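Monday, late

Finally sat down with the camera footage tonight and oh, it went so much better than last time! The whole trouble has been that the clips off the Akeo look gorgeous on the camera's own little screen and then stutter like a flipbook the moment I drop them on a timeline. I had half decided my laptop was done for.

So I tried making proxies. Vinora has had a proxy button in the media panel all this time and I have been scrolling right past it. You pick your clips, choose a smaller size, go make tea, and when you come back the timeline just glides. I did a test batch of 12 clips first and then got greedy and queued the entire folder, more than 200 of them. It chewed through the lot while I had supper and watched the end of a movie.

Scrubbing is a joy now. I can finally hear whether a cut lands! I roughed out the opening of the Moon project (still calling it that, no better title yet) and got to the 2 minute mark before I looked up at the clock.

Also moved everything onto the Trastar drive. One folder for originals, one for proxies, and I wrote the words DO NOT RENAME on a sticky note, having learned that one already. The export still switches back to the full-size files by itself, I checked by zooming way in on a title.

Still to sort out: white balance. My whites drift blue as soon as the light drops, and I want to learn to set it by hand and stop trusting auto. Shutter next, too. I had it at 2000 for the outdoor stuff and the motion looks choppy, so I need a filter for bright days.

Bed now. Tomorrow, sound! 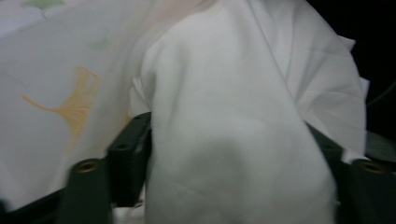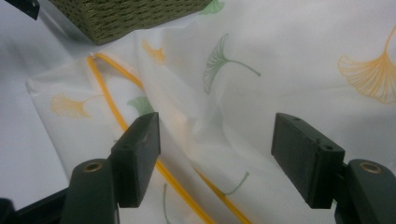
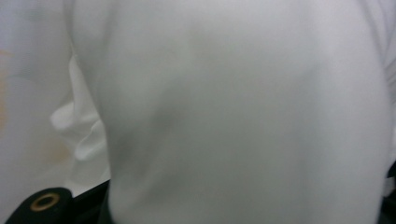

White fabric, three times over.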